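Cold drinks season is upon us

I have been drinking far too much iced tea again, and I blame the weather. My kitchen in Botcombe faces west, and by late afternoon the last thing I want to do is stand over a kettle. So this summer I've gone over to cold brewing, and I'm a bit evangelical about it (sorry to everyone I cornered at the street sale).

The method couldn't be lazier. Put 9 teaspoons of loose black tea in a big jug, fill it with cold water, stick it in the fridge before bed and strain it in the morning. It comes out smooth and not the least bit bitter, even if you forget it until lunch – and I do forget it. Green tea wants less time. Hibiscus can stay in as long as you like, but it will stain your dish towels pink forever, as mine now show.

For sweetening, sugar just sinks to the bottom and sulks there, so I make a small pan of syrup with a strip of lemon peel and keep it in the door of the fridge. Peach slices are lovely too, the riper and uglier the better!
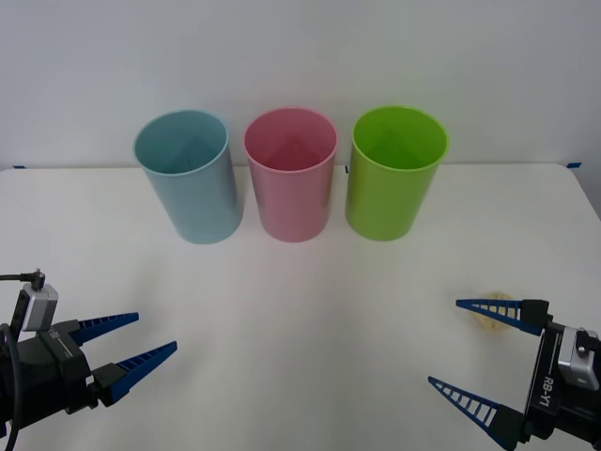

Melur Rahman wrote in after the last issue to say that I'm wrong about lemon, and that a few bruised mint leaves and a pinch of salt do a better job with less syrup. I tried it with the salt, feeling very doubtful, and I've made it that way four times since. The lemon peel stays in my syrup, though. I'm stubborn.

Coffee gets its turn in August, so send me your ratios before then.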